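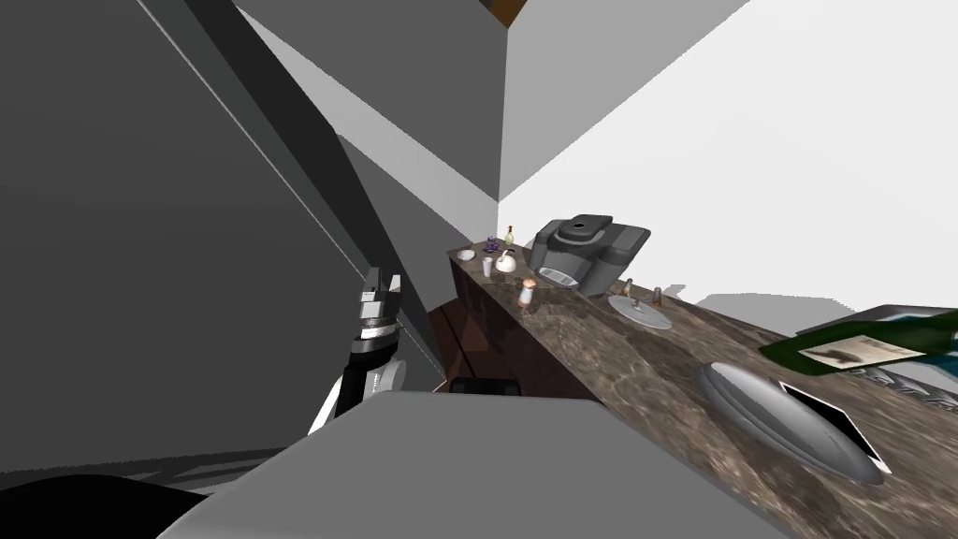

5.3 Failure during simulated kitchen trials

Figure 5. Simulated kitchen used in the Idden trials, with the arm at the counter.

We ran 3000 episodes in the simulated kitchen. Of these, 2935 ended normally, either with the item placed or with a clean timeout. The rest ended in a protective stop, and all of those stops came from the same fault.

The arm controller plans in the base frame, while the Drurkitz grasp module returns poses in the camera frame. The conversion between them is cached at the start of each episode. When the planner restarted in mid-episode, it loaded the cached values from the previous episode. The gripper then moved toward a point below the counter surface, and the contact force went over the limit we had set. The simulator logged this as a collision with the counter, so we first looked for an error in the counter mesh and lost three days on it.

Eifion Mathias found the cause by replaying the logs with the cache turned off. None of the stops occurred in the replay. We now clear the cache on every planner restart and reject any target that lies inside a fixed surface.

The same planner code runs on the physical arm at Laltdale. It was held at reduced speed until the fix was in place. We have not tested the fix with the older McIver gripper driver, which handles restarts differently.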